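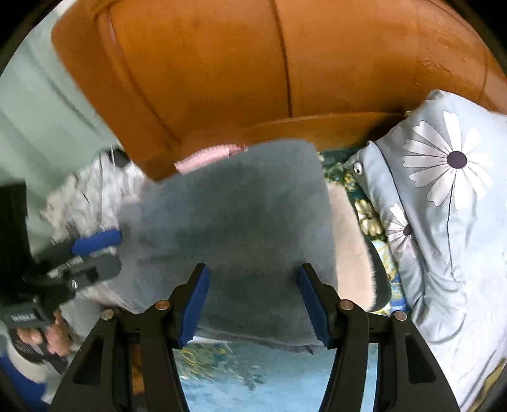

Datasets > Household > Soft Things > README

Skarna Soft Things: notes on the second release

A set of short recordings of people dealing with soft household stuff: throws, pillows, plush toys, covers, the odd scarf. Folding, stacking, moving from seat to floor and back again. There are 329 recordings from 2 homes in Miderton, and 92 of them have been checked by a second person. Please keep that last figure in mind when you read the labels, as the other 237 have had one pair of eyes on them and those eyes were usually tired.

I was asked to write this card after arguing that the first one oversold the work. Thu Thái did most of the collecting and Ngân Nghiêm did most of the labelling. Neither of them should be blamed for my tone.

## What is in it

Each recording covers one small job. Typical ones:

- fold a piece of plush fabric and put it on a chair
- move a pillow off the seat
- gather several soft things into a pile
- separate things that have been piled up

The labels give the job, the kind of item and the sort of furniture nearby. Sizes are not given. We had them in the first release and they were guesses made from memory, so I took them out.

## On the word "folded"

I don't trust it, and you shouldn't either. A fleecy sheet with one edge turned over was marked "folded" by one of us and "dropped" by the other, on the same afternoon. Thick plush hides its own creases. From above, a blanket folded in three and a blanket pushed together with both hands can look much the same, and the label mostly tells you what the person meant to do.

In this release "folded" means the labeller thought at least one edge had been turned over. That's a low bar. If you need neat corners and matching edges, look for "folded_neat", and expect to find far fewer of those than you would like.

## On item names

"Blanket", "throw" and "plush fabric" were used freely in the first release, depending on who was typing. They are now all `soft_sheet`. Stuffed toys and anything else rounded and fuzzy are `soft_item`, because half the time only a bit of the thing is poking out from behind something else and calling it a rabbit is wishful. Pillows keep their own name, patterned or plain. So `pillow` with a flower print is still just `pillow`, and the print goes in the notes field where someone bothered.

Colours are in the notes too. Grey and beige plush get mixed up under lamplight. I would not train or test anything on our colour words.

## Furniture

The two homes have very different seating. Leather lets fabric slide, and cloth upholstery grips it, so a pile leaned against a leather chair behaves differently from the same pile on a cloth one. Somebody wanted to claim that the set "covers a wide range of living rooms". It covers two. I removed the sentence.

We also can't always say whether a seat is an armchair or one end of a sofa, particularly close up. The label is `seat` in both cases. The surface is recorded as `leather`, `cloth` or `unsure`, and `unsure` should be used more than it is.

## Known problems

- Items lying half behind others are often missing from the item list. Ngân is going through these but it is slow.
- Left and right are given from the point of view of the person doing the job. A few early ones are the other way round and I haven't found them all.
- Some recordings stop before the job is done. They are marked `unfinished` only in the checked part.
- The same few soft things turn up again and again. Don't read the number of recordings as the number of items.

## Should you use it?

For trying out ideas on floppy, fuzzy things - probably yes. For saying how well something tidies a home in general, no. The first 100 recordings are the weakest, and I'd leave them out of any test.

Corrections are welcome, especially to the checked part, where we have fewer excuses. The next release is planned for October and I will believe it when I see it.

Last edited Sun 7 July

Related items
- Skakitz Drawer Contents, release notes
- Khúc Laundry Words: a list of labels
- Soft Things, first release (withdrawn)

Contact the Skarna data desk | © Skarna | Back to top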